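Britthorpe Demonstration Room - Weekly Safety and Equipment Inspection

Date: Friday, July 10, 2020
Inspected by: Orathai Jitpraphai
Present: Junaid Abbasi (operator), Raffaele Fabbri (data)
Task set in use: Kitchen, lid and pot handling
Ratings: S = satisfactory, A = attention needed, N/A = not applicable this week

Section 1. Room and floor

1.1 Exit path clear from operator's position to door - S

1.2 Floor clean, no spills or grit - S
Swept before the first session.

1.3 Cables secured or routed out of the walking area - A
Loose loops on the floor to the operator's left. They run close enough to catch a foot when stepping sideways toward the small white table. Cable covers are in the cupboard and need to go down before Monday. Same comment was made in January.

1.4 Small items off the floor - A
One black item left near the baseboard. Pick up and shelve.

1.5 Furniture not in use moved back from the working area - A
Office chair is too near the small table. Push it against the wall at the start of each session, not partway through.

1.6 Lighting even, no glare on markers - S
Blind stays down after lunch or tracking gets patchy on the right hand.

Section 2. Operator and worn equipment

2.1 Backpack straps adjusted and buckled, load sits high on the back - S
Junaid shortened both straps after the first run. Comfortable for the full block.

2.2 Closed shoes worn - S

2.3 Sleeves clear of gripper jaws and triggers - S
Pushed up to the elbow. Please keep doing this with the heavier sweatshirts, the cuffs creep down.

2.4 Operator can put both grippers down and take the pack off unassisted - S
Tried twice, no trouble either time.

2.5 Break taken every 21 episodes - A
Two blocks ran over on Wednesday's log. Raffaele to set the counter to pause by itself. Operators lose track once they get into a rhythm and should not be expected to keep count.

2.6 Wrist or shoulder discomfort reported - S
None reported. Cosmin Dinu is still on half blocks and is not to be rostered for two-handed lifts.
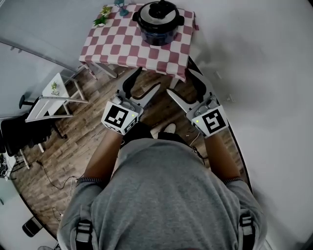
Item 3.1: both grippers held forward of the checkered table, green light showing on each marker cube.

Section 3. Hand-held grippers

3.1 Indicator light green on both units before recording starts - S

3.2 Marker faces clean, flat and not lifting at the corners - S
Wipe with the dry cloth only. The spray cleaner dulled the last set and we had to reprint.

3.3 Marker cube firmly fixed, no play when pressed with a thumb - S
Left unit retightened Tuesday.

3.4 Finger pads and jaws free of cracks and sharp edges - S
Checked by hand. The spare pair has a chip on one jaw and has been tagged out.

3.5 Gripper cable has slack at full reach and does not cross the palm - A
Enough slack, but the cable on the right unit hangs free beside the forearm. Use a soft strap at mid-forearm. Not tape - it pulls at the connector when it comes off.

Section 4. Table and props

4.1 Table stable, all legs on the floor - S

4.2 Tablecloth does not slide when an object is dragged across it - A
Front overhang is fine for height. Cloth shifts a little under the cooker. Add grip mat underneath.

4.3 Cooker unplugged and cold before handling - S
Power cord is kept in the office. The cooker is a prop and stays one. No water in it either.

4.4 Props unbroken, no chips - S
Potted plants and small ornaments are there to vary the background and can be shifted between blocks. Keep them out of elbow range.

Section 5. Recording

5.1 Test episode played back before the block - S

5.2 Failed attempts kept and labelled, not deleted - S
Dropped lids are useful to us. Label as "fail, recovered" or "fail, ended" and carry on. No operator should feel they need to rush a retry to save an episode.

5.3 Disk space sufficient for the day - S
Target for this task is 600 accepted episodes. On schedule.

5.4 No bystanders in the room without consent form - N/A

Actions

Cable covers down, item 1.3 - Raffaele, before Monday's first block
Floor item and chair, items 1.4 and 1.5 - Junaid, today
Automatic pause, item 2.5 - Raffaele, within 7 days
Forearm strap, item 3.5 - Junaid, today
Grip mat, item 4.2 - Orathai, to order

Four of the five are housekeeping and could have been caught at set-up. Item 1.3 is a repeat finding, so it goes to Oddur Nørgaard with this sheet. Recording may continue today with the operator staying to the right of the cables.

Signed: O. Jitpraphai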